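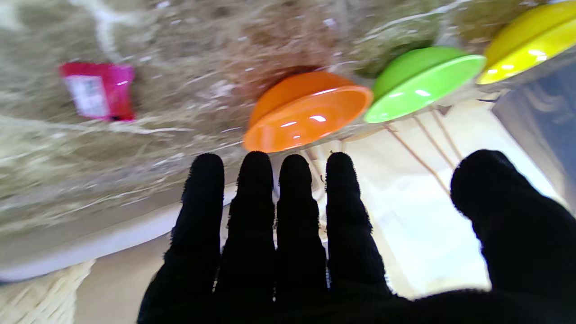 Bumonbridge, April

Alon Two-Arm Tabletop Station: Open Day Notes

We took the Alon station out of the Zomstead workshop this spring and put it on a marble table at the Stergiou showroom, where anybody could walk up and watch it sort candy. What a day! Doors opened at 10 a.m., people were already leaning over the table ten minutes later, and the last visitor had to be gently pointed toward the exit.

If you haven't met Alon before, it's a pair of white arms with a five-fingered hand on each, sold as one station with one controller. Both hands wear a black knit glove over the mechanism. The glove gives the fingers some grip on slick wrappers, and it comes off for washing (cold water, dry it flat, please don't put it in the dryer). Each station ships with spare pairs.

The job for the day was small wrapped candies and three plastic bowls. It sounds easy until you try to write down how you do it yourself. A wrapper crinkles, a round candy wants to roll, and a flat packet on polished stone gives a finger almost nothing to get under. That last one got the most questions of the whole day, and it's the one we enjoy most too. Alon goes in with the thumb and index finger, low and slow, and you find yourself holding your breath along with everyone else.

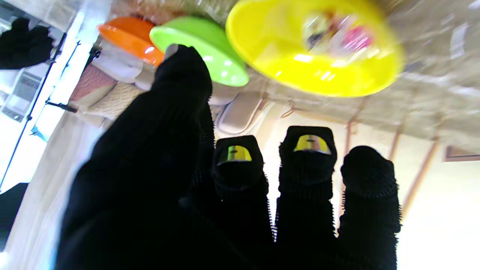 Metallic pads on two of the gloved fingertips, with the bowls just beyond.

Several of you asked about the pads, so a little more on those. They sense contact and light pressure, and they're the reason the hand can close on something soft and stop in time. A pad is rated for 3,000 hours of contact work before we suggest a swap, and the swap itself is a job for one small screwdriver and a steady hand. We did one on the spot over lunch with a crowd watching, which was a bit nerve-racking but went fine.

The wrist cameras were the other big hit. We had their view up on a monitor near the door, and it's a wonderfully odd way to see a table: bowls looming overhead, fingers pointing up at them, the whole room tipping over as the wrist turns. One boy stood there so long that his dad went and had coffee without him.

Nektarios Kyriakidis, our lead engineer on the hands, ran the afternoon session and let the questions go wherever they wanted. He got asked about tying shoelaces (not yet), peeling an egg (he'd love to) and whether the arms ever bump into each other. They share one motion plan, so each arm knows where the other is headed, and the controller slows both of them when the paths get close.
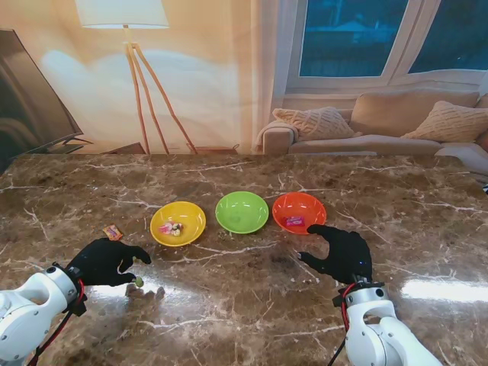

Alon at the marble table, candies in the yellow and orange-red bowls.

Some numbers, for those who took a leaflet and lost it:

Station order number: 723
Reach of each arm: 30 inches
Movable joints in each hand: 22
Mounting: clamp or bolt-down, both kits in the box
Gloves: black knit, removable, washable
Controller: one unit for both arms, sits under the table

A word on surfaces. We'd been warned that shiny dark stone would be trouble, with the glare and the reflections of the bowls, and we brought a plain gray mat along in case. The mat stayed in the van. If your own table is glossy, run the lighting check first anyway, at the time of day you plan to work, and save the result as a profile. Sunlight moves more than you think. 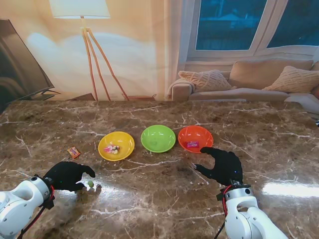
Then do it again after dark with the lamps on. The controller keeps as many profiles as you like, and switching between them takes one tap on the panel. We saved one for morning and one for late afternoon and were glad of both.

Setup is friendlier than it used to be, too. The new wrist mount goes on before the cable does, so leave yourself some slack there, and turn the wrist through its full range by hand once before you power up. The printed guide has a drawing of it on the first page.

Want to try Alon with your own objects? The Bumonbridge workshop takes visitors by appointment, mornings are best, and you're welcome to bring a box of whatever you'd like to see picked up. Small, odd and slippery things are especially welcome.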